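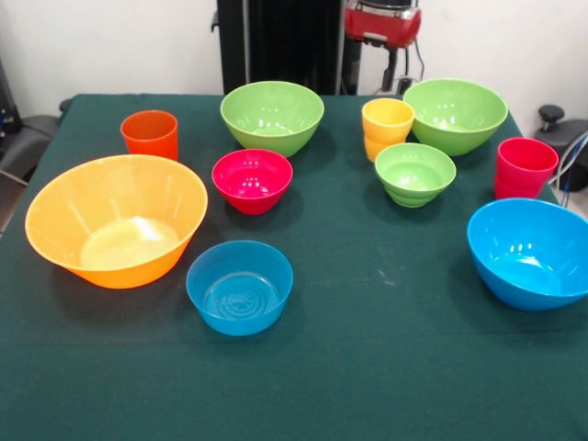

## Januar, vormittags - Geschirr für die Spielküche sortieren

Endlich bin ich dazu gekommen, das bunte Plastikgeschirr aus dem Schrank zu holen und einmal in Ruhe auf dem dunkelgrünen Tuch auszubreiten. Ich hatte mir das schon vor Weihnachten vorgenommen, aber dann kam die Sache mit den Regalböden dazwischen, und wie das so geht, stand die Kiste eben noch ein paar Wochen länger unter der Werkbank. Nun also: Schüsseln und Becher in Orange, Gelb, Grün, Rot und Blau, und ich muss sagen, auf dem grünen Tuch machen sie richtig gute Laune, gerade jetzt, wo es draußen um neun noch halb dunkel ist.

Das Tuch hat vom Zusammenlegen eine Falte und ein paar helle Fusselchen, da könnte man beim nächsten Mal mit der Kleiderbürste drübergehen. Glatt genug liegt es trotzdem. Ich mag es lieber als das alte weiße, auf dem die gelben Sachen immer so blass aussahen.

Was in den Satz für Flundwood soll, ist noch nicht endgültig entschieden. Zur Erinnerung für alle, die beim letzten Gespräch nicht dabei waren: Flundwood möchte eine Kiste zum Umfüllen, Stapeln und Sortieren, die ein Kind allein tragen kann, und der Deckel soll zugehen, ohne dass man drücken muss. Die große orangegelbe Schüssel ist dabei mein Sorgenkind. Sie ist das größte Stück von allen und so schön weit ausgestellt, dass man sofort etwas hineinschütten möchte, aber in die Kiste von Midtbø passt sie nur schräg. Ich würde sie ungern weglassen. Vielleicht kann sie ganz nach unten, und alles andere wandert hinein?

Bei der blauen gefallen mir die Ringe im Boden. Das ist so eine Kleinigkeit, aber Kinder fahren da mit dem Finger nach, das habe ich bei unserer ersten Kiste immer wieder beobachtet, und getrocknete Linsen bleiben auch ganz hübsch darin liegen. Bitte nicht gegen eine mit glattem Boden austauschen, auch wenn Jenel die günstiger anbietet.

Ausgelitert habe ich noch nichts. Der Messbecher steht bereit (der mit der 500er-Marke, nicht der kleine, dessen Striche man kaum noch lesen kann), und das mache ich nach der Pause.

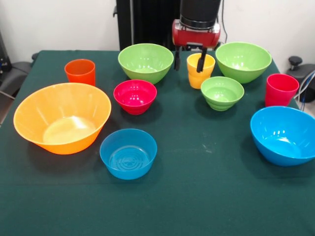

## Nachmittags - Becher, Stapeln und was noch offen ist

Die Becher stehen gut. Das klingt banal, aber bei der Lieferung davor hatten wir welche, die schon umfielen, wenn man am Tuch zupfte, und darüber haben wir uns ja lange genug geärgert. Der gelbe in der hinteren Reihe, kurz und nach unten schmaler, ist mir für kleine Hände der liebste. Der orangerote hinten links in der Ecke ist höher und braucht ein bisschen mehr Zielgenauigkeit beim Eingießen, was ja auch seinen Reiz hat. Ich möchte beide Formen im Satz behalten.

Beim Grün bin ich unentschlossen. Die beiden großen hellgrünen sind sich so ähnlich, dass ich sie beim Wegräumen ständig verwechsle, und die kleinere mit den Stufen unten am Rand des Bodens gehört farblich auch noch dazu. Für Größenvergleiche - groß, klein, was passt wohin - ist das wunderbar. Für reines Farbensortieren ist es fast zu viel Grün, zumal auf dem Tuch. Ich habe überlegt, eine der großen gegen eine zweite blaue zu tauschen, und frage bei Lalo nach, ob es die Farbe in dieser Größe noch gibt.

Dann noch die Rottöne: die kleine tiefe Schüssel geht ins Rosarote, der Becher rechts ebenfalls ein wenig, der hohe hinten eher ins Orange. Auf dem Etikett würde ich deshalb nicht einfach "rot" schreiben, sonst bekommen wir wieder Zuschriften. Vorschläge sind willkommen, mir ist bisher nur "himbeer" eingefallen, und das klingt nach Joghurt.

Gemessen, für die Packliste:

- blaue Schüssel, randvoll: 500 ml
- kleine rosarote Schüssel: habe ich zweimal ausgelitert und zweimal etwas anderes notiert, bitte wiederholen
- lichte Höhe der Midtbø-Kiste unter dem Deckel: 97 mm, auf der Zeichnung stehen 100

Die fehlenden Millimeter sind ärgerlich, weil der Stapel damit gerade so nicht mehr hineingeht. Ich habe Midtbø geschrieben und um eine Kiste mit 5 mm mehr gebeten. Bis die Antwort da ist, bitte noch keine Einlagen zuschneiden.

Filzgleiter sind übrigens wieder aus, die hatte ich auf der Bestellliste glatt vergessen. Und wer den Schrank einräumt: die Becher nach oben, die große orangegelbe Schüssel bitte ganz nach unten, sie rutscht sonst wieder.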